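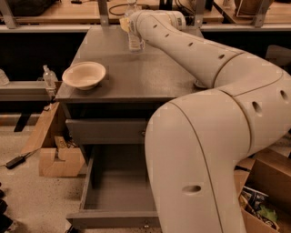
# Rooftop tent or slide-in camper for a midsize truck?

**mudflap_lou**

Hi everyone, longtime reader and finally posting because I have gone back and forth on this all summer and my wife is tired of hearing it. We have a midsize pickup with a 6 foot bed, and it's just the 2 of us plus a very spoiled beagle. I'm torn between the Jallix rooftop tent on a bed rack and the Mulimico pop-up slide-in. The Mulimico is so much nicer inside (you can stand up to put your pants on!), but I worry about payload. The sticker in my door says 1739 pounds, and I don't want to cook my rear springs on the way to the lake.

**gravelhound**

Welcome! I'd go with the tent. I've had my Jallix through two winters and the only thing I've replaced is one gas strut. Remember your payload has to cover people, dog, water, cooler, the whole works, and it disappears a lot faster than you'd think.

**ponderosa_kay**

I'm going to disagree, and I say this with love, because we had a tent first. Getting a dog up a ladder at 2 a.m. in the rain gets old in a hurry - ours is a lab, so picture that. We switched to the Mulimico, added helper springs, and I haven't missed the ladder once.

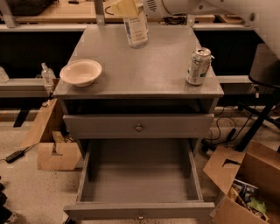

The other thing I'd say is to weigh the truck loaded the way you really travel, full tank and everybody in it, before you put any money down. Our feed store has a scale and they let us roll across it for a few bucks.

**gravelhound**

Fair point on the dog, Kay. I still don't love helper springs as an answer, though. They level the truck out nicely but they don't change the number on the door.

**ponderosa_kay**

No argument there! We were under the number to begin with, the springs just took the sway out.

**mudflap_lou**

This is so helpful, thank you both. Has anybody tried the Jirano shell with the wedge top? It looks like a middle road, and there's a dealer out by us who has one on the lot.

**ñahui_bound**

We rented one in August and slept great, but check the rear seal before you buy. Ours let in dust on washboard roads and I was shaking out blankets for a week.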